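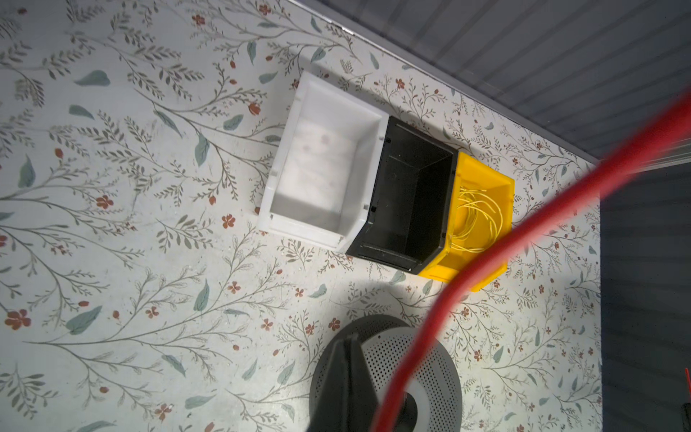

Sunday. Sorted the wire offcuts, 82 lengths, nothing over 20 cm kept. Three bins stay on the flowered covering, side by side: white, black, yellow. The pale coil is in the yellow one, still with a few free ends sticking out. Zilness labels to follow.

Red wire next. Measured the reel remainder at 329 cm and wrote it in the book under Venusar.

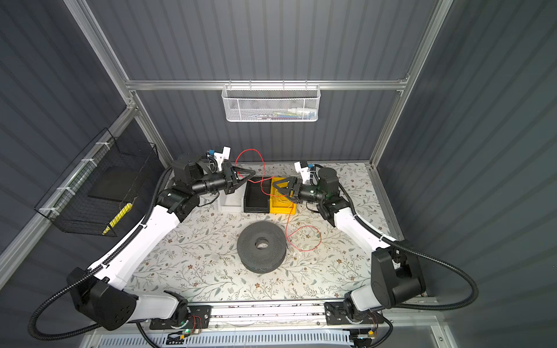

White, black and yellow in a row, red wire out on the table.

Afternoon: went through the Fondisus parts list. Total now 1,373 entries, several duplicated. 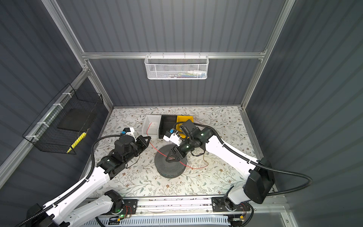
Duplicates struck out up to the letter M. Remainder tomorrow, then order two more bins from Serrano.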